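Print this page | E-mail this page

Gruddale good practice guide: where we're up to

Progress report to Pendum, second payment period
Posted 09/10/2025 by Sumathi Venkataraman

Hello again everyone at Pendum. You asked for something shorter than last time and I've tried, but I do get carried away when I'm writing about markers and cables, so grab a tea.

For those who joined the program after the first report, Gruddale is our set of shared rules for people who record everyday table tasks with hand-held grippers so that robots can learn from them. Every group seems to have its own habits. Some are very good habits! But they live in people's heads, and when somebody leaves, the habits go too. Your money is paying for us to get them written down, tried out in a working room at Mostmont, and put out free for anyone to use.

The draft now has 40 rules. It had a lot more in winter, and cutting it back was the hardest part of this period. I'd print it out, go through it with a pen, feel very pleased with myself, and then find I'd crossed out something the operators really rely on. The one about wiping the pads between objects went out twice and came back twice. It's in for good now (rule 11).

We've also stopped calling them "requirements". People at Mostmont told us it made the thing sound like a legal document and they weren't reading past page one. Now each rule is a sentence or two in ordinary words with a "how to check" line under it. If you can't check it in under a minute at the table, it goes to the appendix.

I spent a good part of the period standing around during sessions with the draft on a clipboard, which I recommend to anyone who writes rules for other people. You see very quickly which ones were written by somebody sitting down.

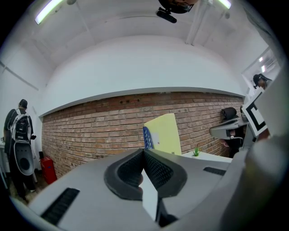
Markers and pads

The marker rules are close to final. A marker has to be flat, firmly fixed and free of scratches, and the operator looks at it before the first take and again after any knock. We argued for ages about what a "knock" is. The wording we settled on is "if you heard it, check it", and I'm fond of that one.

Pads are nearly there too. The sticking point is how worn is too worn. I wanted a number. The operators wanted a photo card with a good pad and a bad pad side by side, and they were right, so we're making the card. It should be ready in December with the rest.

What the logs say

We went through 2,516 takes logged against the draft and 439 of them had at least one rule marked as missed. Before anyone falls off their chair, most of those were paperwork – a blank box for the pad check, or a task name typed three different ways. I'd still like the number to come down a lot. The fix I'm leaning towards is fewer boxes. Asking people to try harder at filling in forms has never worked on me, so I don't see why it would work on them.

The log runs in Châu, the checklist app we told you about last time. It's been fine. It does lose its place if you leave it open over lunch, and we've had to put a line in the guide telling people to save before a break, which feels silly to write in a standard but there you go.

Setting up the table

Rules 15 to 22 cover the table and what sits on it. The short version is that the objects for the task get named in the log before the take starts, anything that lives on the table all day gets named once in the morning, and both grippers come up over the table and are held still for a moment before either one touches anything. That pause is the rule I'd keep if you made me throw out all the others. It gives whoever processes the recording a clean starting point, and it gives the operator a breath.
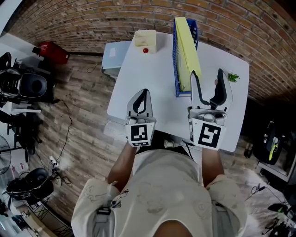
The other half of the section is about arms and backs. Our first draft said nothing at all on comfort and I'm a bit embarrassed by that. Holding two grippers out in front of you is tiring, and tired people take shortcuts. We now ask for a break at set times, a table height that suits the person doing the work, and a swap of tasks after each block. One operator asked for the wording "without having to ask" to be added to the break rule and we put it straight in.

Floors and cables got their own page. I won't pretend we have this sorted. The draft says power leads should run along a wall or under a cover wherever anyone walks, and every room I've been in has some lead that goes its own way because the socket is in the wrong spot. So the rule now has two levels: what you do today with tape, and what you ask the building to fix. I'd like your view on whether a room can say it follows the guide while it's still on the tape level. I think yes, for a limited time, with the date written down.

People in the background

This took up more meetings than anything else. The cameras are wide, rooms are shared, and people walk through. Rule 31 says everyone who could be recorded is told before the session and signs once, visitors included, and that there's a place in the room where you can stand and know you're out of view. Working out where that place is turned into quite a fun afternoon, with one of us shuffling along the wall and another calling out "still got your elbow".

We also added a rule for other sessions going on close by. If two people are recording in the same room they agree who starts first, and each log mentions the other. Simple enough, and I have no idea why we didn't have it from the beginning.
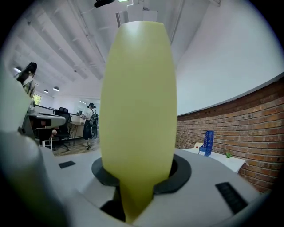
Close view of a gripper finger pad, with a table and blue file holder behind.

Money and what's next

We're on budget with $900 left in the travel line. I'd like to move that to printing, so rooms can have the photo card and the rules on something sturdier than paper. If that needs a form, please send me the form.

Still to do before December:

- finish the pad photo card
- get the log page down to one screen
- have two groups who've never met us try the guide cold, with no help
- decide on the tape question above
- fix the numbering (rule 27 is currently in there twice, sorry)

The cold try is the one I'm nervous about. Everybody who's used the draft so far has had me hovering nearby, and I do tend to explain things. I've promised to stay out of the building.

Send me questions any time, or leave them under this post and I'll get to them.

Sumathi

Print this page | E-mail this page

Comments (4)

Jo (Pendum)
Thanks Sumathi, good read. Travel to printing is fine by us, it's a one-page form and I'll send it through. On the tape question, could you suggest a time limit? We'd find it easier to say yes to something with an end date.

Sumathi V.
Thanks Jo! I'll ask the operators what's realistic and put it in the next draft.

benchtop_mel
Could the pad card have a "borderline" photo too? Good and bad are easy to tell apart. It's the in-between ones we argue over.

Sumathi V.
Yes, great idea, adding it. If you've got a borderline pad you could photograph for us, please send it my way.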